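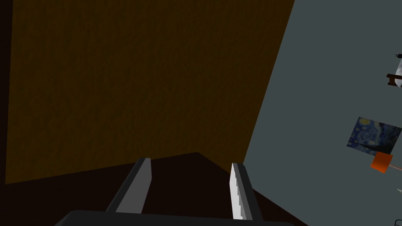

How I Refinish a Dark Wood Tabletop (Without Losing a Whole Month to It)

July
By the Plendero home blog editor

I bought my dining table at a yard sale in Otmont for 40 dollars, and for two years I hid the top under a tablecloth. It had water rings, a sticky patch where a candle had melted, and a finish that had gone cloudy all down one side. I finally did something about it last summer and I've since done two more for family, so I've got a routine now. It's slow in places but none of it is hard!

First, find out what you're working with. Dab a little denatured alcohol on a hidden spot, like the underside of the lip. If the finish goes tacky, it's shellac. If nothing happens, try lacquer thinner. Mine didn't budge for either one, so I figured it was some kind of varnish and got the stripper out. (If your table is very old or was ever painted, get a lead test kit before you sand anything. Please.)

Open the windows, put on real chemical gloves, and brush the stripper on thick, in one direction. Don't go back over it. I leave mine for as long as the can says and then go make a sandwich. When it wrinkles up, push it off with a plastic scraper and follow the grain the whole way. A metal scraper is faster, and it's also how I put a gouge in my first table, so you do you. Wipe down with whatever cleaner the can tells you to use and let it sit overnight.

Check for veneer before you pick up the sander. Look at the edge: if the grain on the top doesn't carry on down the side, you've probably got veneer, and you'll want to sand by hand with a very light touch. Mine was solid, thank goodness. I started with 120 grit, went to 150, and stopped at 180. Going finer than that can close the wood up so the stain won't take, and then you get a pale table when you wanted a dark one.

Vacuum, then wipe with a rag dampened with mineral spirits. That wipe also shows you every scratch you missed — I always find a few swirls near the corners and have to go back.

Now the stain. I used a dark brown and put it on with an old T-shirt, a section at a time, wiping off the extra after five minutes. Two coats got me where I wanted to be. Try it on the underside first! The color on the lid is a rough guess at best. And lay your used rags out flat outdoors to dry, never in a pile, as oily rags can heat up and catch fire by themselves.

For the top coat I like a satin wipe-on polyurethane. Four thin coats, with a quick rub of 320 grit between them, and none after the last one. Dust loves a dark table, so I do this part early in the morning before anyone's up and walking around.

You can eat at it after a few days if you're careful. I kept hot dishes and the tablecloth off mine for a full month, and I still use trivets. The second table had a soft spot in the finish where I'd set a vase down too soon, and I ended up sanding that end and recoating it.

Total for supplies came to 39 dollars, not counting the sander, which I already had. Next up is a set of chairs, and I'm not looking forward to the spindles.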